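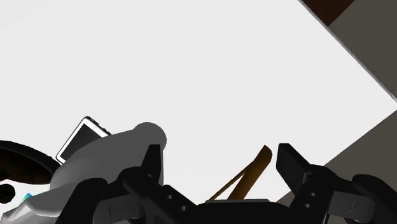 A simulated run from the Prondar set, seen from the gripper. Render: Pisel

Fumiko Matsuda has failed to pick up the same stick nine minutes running. She backs the arm off. Tries again. The fingers open, drift down over a white tabletop that exists only on her monitor, and close on air.

"Keep that one," says Ekkachai Chareonsuk from the next desk. He doesn't look up.

Welcome to Pisel, two rooms over a tile shop, where people spend their working day teaching a robot arm by driving it themselves. Each try is called an episode. Press a pedal, do the task, press the pedal again. The sticks, the dishes, the table, all of it is software. The boredom is real.

The project is called Prondar. The goal: 2,420 episodes of ordinary tabletop jobs, good enough for a learning system to copy. Up to 2,000 were in the can by the end of March, depending on who you ask and how strict they're feeling. Chareonsuk is strict. He throws out anything with a long pause in it. A pause teaches a pause, he says, and then you have a robot that stops to think about lunch.

So why save Matsuda's miss? Because she recovered. Went in crooked, came up, straightened the wrist, went again. Early batches were all clean grabs, and the first model trained on them had no idea what to do once it was a little off. It just kept squeezing.

Thin things are the worst. A block forgives you. Something long and narrow, leaning away from you, doesn't. From the wrist view you get two black fingers, a lot of white, and a sliver of brown between them, and you have to guess how far down it is. Matsuda guesses by the shading. Sunee Prasertsri, who joined in March, goes by the second view, off to the side, and is slower but misses less. They argue about this alot.

The arguement matters more than it sounds. The model sees what the drivers see, more or less. If one driver leans on a view the other ignores, the examples pull two ways. Prasertsri wants everybody on the same screens. Matsuda wants to be left alone.

Layouts get shuffled between episodes. Clutter moves, the table stays. Kamol Luangrath writes the shuffling code and gets blamed for all of it – an early version buried the target under a dish in 5 layouts out of a batch, and two of those still got recorded, with a lot of swearing on the audio track. (The audio was dropped. Nobody had asked for audio.)

Then comes labeling. One plain sentence per episode, typed by whoever drove it. "Pick up the stick." "Get the stick." "grab stick pls." Luangrath wanted a dropdown menu. Got voted down. People don't talk in dropdowns.

By four the room is quiet except for pedals. Matsuda shakes out her right hand, rolls her chair in, resets. New layout. Stick on the far side this time.

She groans and presses the pedal.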